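Snack bags in the cabinet over the microwave?

kettlecorn_28
Posts: 200
We moved into a rental in Erdale in September and the kitchen has one upper cabinet I can reach without a stool. It sits right over the microwave. So far it gets chips, coffee and anything else in a bag. My sister in law says food should never go above a microwave because of the heat. Do I need to move it all?

plainflour
Posts: 400
Depends on where yours vents. A countertop microwave usually blows out the back or the sides, and some of that goes up. Put your hand inside the cabinet after a 5 minute run. If the shelf feels warm, keep chocolate and oils out of there. Chips won't care.

Judico
I disagree about the chips. Ours went stale faster over the microwave than they did in the pantry. We use that cabinet for mugs now. Bags slide around and fall on you when you open the door anyway.

plainflour
Were they clipped shut?

Judico
Folded over. I take your point, but I still wouldn't do it.

tilecounter
Posts: 28
Coffee is the one I would move. Everything else is fine for the couple of weeks it lasts. Is yours a countertop model or the kind that mounts under the cabinet?

kettlecorn_28
Countertop. It sits on the tile with a gap over it. I did the hand test tonight after heating soup and the shelf felt the same as the room. Coffee has been moved to the drawer by the stove.

My other problem is the counter. Whatever doesn't have a home ends up in front of the microwave, mugs and boxes mostly, and then the soap bottles drift over from the sink. I clear it in the morning and by dinner it's back.

Makent
Put the soap on a tray by the sink and leave it there. Spoons go in a crock or a drawer. Boxes can go up in the cabinet with the bags, standing on end.

Judico
A tray is one more thing on the counter. I'd get a small shelf for the wall.

kettlecorn_28
It's a rental so I can't drill. I'll try the tray. For now the bags are staying up there, with the door opened all the way before anything goes in or out.

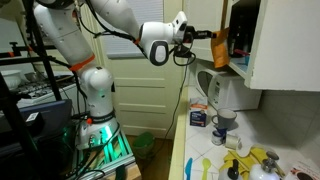

I may add a bin so they stand up and I can pull the whole thing down at once. The shelf is narrow, so it would have to be a slim one. I need to measure before I buy anything.

plainflour
Measure the door opening too, not only the shelf. The hinge side takes some of the width.

Makent
Get one with a handle on the front. I have two without and they are a pain to grab.

Judico
Still voting for mugs.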